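Pivlow Hall Users' Group — minutes
Last updated: August

Started 7pm, small room as the big one was being painted. Apologies taken. Last minutes agreed, one correction: the Turnar boiler quote was ex VAT.

1. Boiler
Turnar have been out to look. Say it will do another winter if the pump is changed. Second quote still awaited from Staltular, chased twice. Agreed go ahead with pump only, leave the rest till spring.

2. Kitchen
Fridge seal gone again. Hirers leaving food in it — notice to go up. Kettle descaled. Agreed to buy 2 new tea urns, the old one to go to the scouts if they want it.

3. Cloths and tables
Long discussion. Wipe tables after every session, cloths to be washed and folded after. White tables mark easily, no scourers please. Blue cloths for tables only, kitchen ones kept seperate. 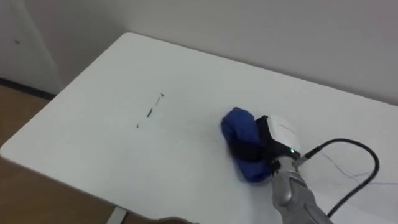
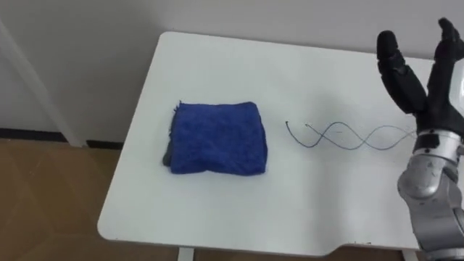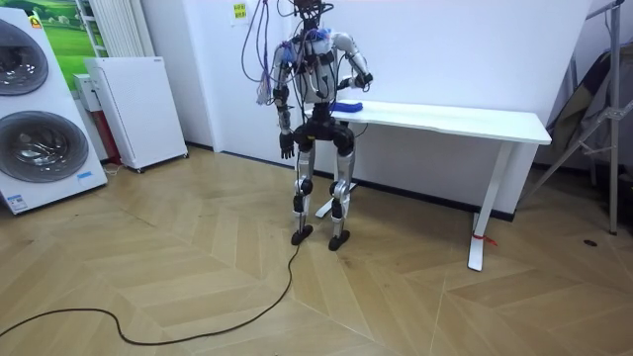
Cupboard under the stage to be cleared before the jumble sale. Anything without a label by then goes in the sale. Playgroup asked for a lock on their shelf, agreed.

4. Bookings
Pyo dance class want to move to a 4pm start. Clashes with chess once a month. Chess willing to use the small room if the heating is on. Try it for a term and look again.
Hire rate — no change this year. Deposit for parties discussed, no agreement, carry over.

5. Car park
Pothole by the gate worse. Council say it is not thier bit. Need to find the deeds. 4 cones put out meanwhile, one already gone. Parish newsletter to ask people not to park over the neighbours' drive.

6. AOB
Stage curtains — still stuck halfway, ladder needed. Piano tuner booked. Complaint re noise after 10pm, letter sent with an apology and hirer spoken to.
Keys: please sign them back in.

Closed 8.40. Next meeting same time, big room if the paint is dry.

Pivlow Hall Users' Group | Contact: leave a note in the office box | Back to top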